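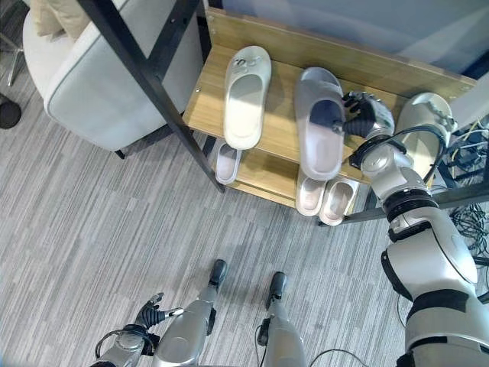
Shoe rack

A shoe rack is a piece of household furniture used to keep footwear off the floor, usually near an entrance. It consists of two or more shelves or rails held by a frame. Racks are open on most sides, which separates them from shoe cabinets and shoe benches.

Construction

The common domestic form has wooden shelves carried on a metal frame. Frames are made of tube or flat bar and may include a diagonal member to resist sideways movement. Timber shelves are either solid boards or slats. Light-coloured finishes with the grain left showing are widely sold, often with the metalwork in black.

Shelves may be level or tilted. A tilted shelf slopes towards the user, so that the upper faces of the shoes can be seen from a standing position. A raised lip along the back edge keeps footwear from being pushed through to the wall. On steeply tilted models a second lip or a rail is fitted at the front.

Dimensions

Width depends on the number of pairs to be stored. A rack 800 mm wide takes three pairs of adult shoes side by side on each shelf, or four pairs of children's shoes. Depth is normally less than the length of a large shoe, and some overhang at the front edge is accepted. Vertical spacing is set by the type of footwear: slides and slippers need little clearance, while ankle boots need roughly double.

Placement of footwear

Shoes may be stored with the heel or the toe towards the user. Heel-out storage puts the grip point nearest the hand for closed shoes. Slides have no heel counter and are generally lifted by the strap across the top of the foot, so direction matters less. Thick-soled slides sit flat on a level shelf but can creep forward on a tilted one if the surface is varnished.

In shared houses, schools and clinics, indoor slippers are often marked on the strap with a number or initials. Felt pen is the usual method — it wears off smooth foam and has to be renewed.

Named types

The Perura rack has two shelves and a welded frame. The Stekevo pattern is similar but bolts together, and its upper shelf can be fixed level or tilted. Designer Ha-rang Chae's Tumovier rack uses one diagonal bar on each side in place of a rear upright.

Care

Wooden shelves are wiped with a damp cloth and dried. Grit should be brushed off first, as it scratches the finish. Bolted frames need retightening from time to time, particularly on carpet, where the feet settle unevenly.

See also

Boot tray
Entrance hall
Shoe cabinet
Slide (footwear)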